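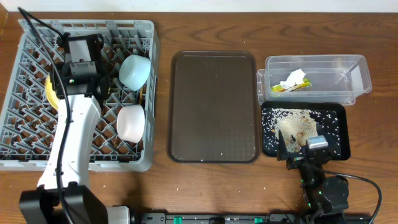 *Figure 4. Two-arm station with the table test laid out: dish rack on the left, serving tray in the center, debris tray and clear container on the right.*

## 4. Comparing grippers on the table test

Use this section once both arms are mounted and have passed the homing check in Section 3. The table test lets you compare two grippers on the same objects without changing the bench layout between runs. It was written for the Flanddale bench kit, but any pair of arms on a shared rail can use it.

### 4.1 What you need

- Two arms, each with a gripper fitted and its cable routed
- Dish rack and small round cups
- Serving tray, left empty
- Debris tray with a raised rim
- Dry rice and a coarse granular filler
- Clear plastic container for waste
- Tissue paper and a light wrapper
- Bramwell controller, with the stop button in reach of the operator

### 4.2 Laying out the objects

1. Set the dish rack within reach of the left arm. The long side does not have to be square to the rail.
2. Place the cups in the rack on their sides. Vary the direction the rims face from run to run.
3. Put the serving tray between the two arms. Both grippers must be able to reach the middle of it.
4. Put the debris tray in front of the right arm, with the clear container behind it.
5. Scatter rice over the debris tray and heap the filler in the middle.
6. Drop the tissue paper and the wrapper into the clear container.

**Note:** Clear plastic is hard for some depth cameras to pick up. If the container is missing from the camera view in Zotside, enter its position by hand.

### 4.3 Checking the cables

1. Switch the controller to Hold.
2. Follow each cable from the gripper down to the base. Leave a loop at the wrist large enough for a full turn.
3. Turn the wrist slowly by hand in both directions. The cable should not pull tight or catch on a joint.
4. Switch to Ready and wait for the green lights.

**Caution:** Keep hands and sleeves away from the jaws whenever the controller is in Ready or Run.

### 4.4 Running the cup test (left arm)

1. Load the program `cup_to_tray`.
2. Set the closing force to the lowest value and the opening to the full width of the jaws.
3. Start the run. The arm should lift one cup clear of the rack dividers and set it on the serving tray.
4. Record a pass if the cup stays in the jaws until it touches the tray. Record a slip if it turns or drops.
5. Return the cup to the rack and repeat for 10 runs.

If the jaws hit the dividers on the way in, raise the approach height by 2 mm and start the set again. Do not mix results from two heights.

### 4.5 Running the debris test (right arm)

1. Load `debris_pick`.
2. Lower the gripper by hand control until the jaw tips are just above the heap, then save that height.
3. Start the run and let it finish. The limit for one run is 700 seconds.
4. Weigh what is left in the tray and enter the figure on the sheet.

Loose grains will end up on the table – brush them off between sets, and check that none have worked into the jaw slides.

### 4.6 Changing over

Swap the grippers between the arms and repeat 4.3 to 4.5. The Jullholm jaw plates need a new zero point after every swap. Results taken before the zero point is set should be crossed out and the runs repeated.

Send completed sheets to Gareth Wragg with the gripper serial numbers filled in.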